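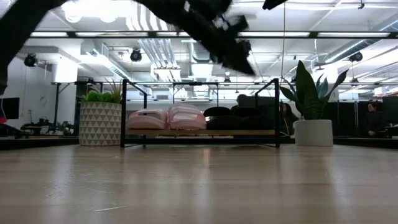 The planters and the slatted bench, seen across the long table.

Plants and the bench: summer care

The plants along the dark ledge have now been with us since January, and both are doing well enough that we need to talk about watering. Several people have been topping them up on their own, which is kind, but the soil in the patterned planter was soaked when Tudur Ifans checked it last week. From now on there will be one watering round, and Tudur will do it. If you think a plant looks dry, leave him a note.

The snake plant in the white pot wants very little. Tudur lets the soil dry out completely and then gives it 2 cups. In winter he skips whole weeks. It doesn't mind the overhead lights and it doesn't need turning. Please don't wipe the leaves with furniture spray – a damp cloth is fine, and he does that himself when the dust builds up.

The bushy plant in the planter with the gray and white triangles is thirstier. It gets a drink when the top inch of soil feels dry, and the spindly stems get pinched back to keep it full. The taller spiky blades coming out of the top stay. Two people have asked if they should be pulled out, and the answer is no. If you would like a cutting from one of the rounder-leaved stems, ask before the next trim and bring your own jar.

Coffee is not plant food. Neither is the end of a water bottle that has had drink mix in it.

On to the bench between the planters. The pink padded pieces and the black ones live on the wooden shelf, pink on the left and black on the right. You are welcome to borrow them, but bring them back at the end of the day. Kenneth Cairns found one of the black ones in the Gwynne room under a pile of coats, and it had been there long enough to need airing out.

Crumbs fall between the slats, so Kenneth will be lifting everything off the shelf for a proper cleaning on June 21, 2021. He'll run the vacuum along the ledge too. It should take less than an hour in the morning. Anything small that has slipped down the back will go in the lost property box by the Ladier room door.

The long table is wiped down every evening with plain soapy water. The finish marks easily, so use a mat under hot mugs and keep the scouring pads in the kitchen. Mats are in the second drawer. We are down to 4, and more are on order.

Offers of other plants can go to Tudur. There is room for one more small pot in the Zirden room, by the window, if it can cope with direct sun.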